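About Us – Sedurero Workshop

Sedurero is a small shared workshop for people who like to build machines at home. We began at a kitchen counter, and a kitchen is still the place where we do most of our testing. The members meet in Grodetwood, in rented rooms behind a bicycle shop, and between the meetings everybody works on his or her own part at home.

Our largest project has the name Nimri. It is a robot arm for the home kitchen, built by amateurs, which should do small jobs such as moving a tray, pushing a lever or bringing a plate nearer. We do not want to make a cook of it. A person who has a weak hand, or who has only one hand free, needs help with the small things first, and from this thought the project started.

We work on a real counter with the usual things on it: a toaster, a cutting board, canisters, a roll of paper towel. At the beginning we had a clean test table with colored blocks, and the arm became very good with colored blocks. Then we brought it to the kitchen and it was good at nothing. After this we gave the blocks to a kindergarten.
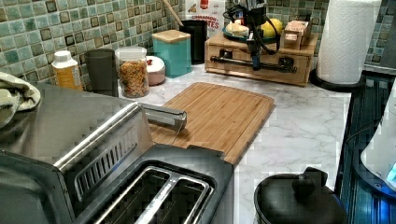
Do I need to be an engineer to join the workshop?
Most of our members are not engineers. You need patience, a little money for parts, and one evening in the week. Soldering and simple programming we teach to everyone who comes, and the mechanical work you learn fastest by taking apart what another member has built.

How we work

Every build is made in pairs. One member is responsible for the hardware and the other for the software, and after 3 months they change places. In the first weeks this is slow and sometimes unpleasant, but it has saved us from many quarrels about whose fault it is when a gripper does not close.

The fingers of our grippers are the part which we have changed the most. The notebook of the project has 71 entries by now, and I think more than half of them speak about fingers. A finger which is too soft bends on a heavy tray. A finger which is too hard slips on a smooth edge, or it leaves a mark. We print new ones in the workshop and try them the same week, always at low speed and with one person standing by the stop button.

Cables are our second large subject. They must have enough length for the wrist to turn, but a long loop can catch on a pot or pull down a cup. We tried clips, sleeves and coiled cable, and at the moment we use what fits best to each arm. If you visit us, please do not ask why there is no standard. We have had this discussion already – more than once.

Money and parts

The workshop lives from member fees and from the repair evenings which we hold each April. A new member pays 200 for the first year, and this includes a key, a shelf and the use of all tools. Motors and controllers we order together through Zirkitz, a small parts shop in our town, because the price is better for a larger order and broken pieces can be brought back by hand. Bigger purchases are decided by vote.

We publish our drawings and our mistakes. Whoever wants to build the tray gripper at home can have the files from us without payment, and we ask only that you write to us what went wrong.

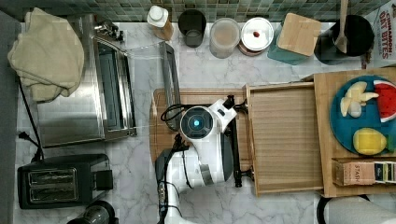 Edda wrote to us that she had built the gripper from our drawings in her own kitchen, that the fingers were fine but the wrist screws had come loose after 2 evenings, and that the drawing should please mention thread lock. It mentions it now.

Visiting

Guests are welcome on the open evening, the dates are on the door and on the contact page. Please bring closed shoes and, if you have one, a broken household machine. The stairs are steep, so for heavy things ring the lower bell and we will come down to help you carry.

Page last changed: 24 May 2019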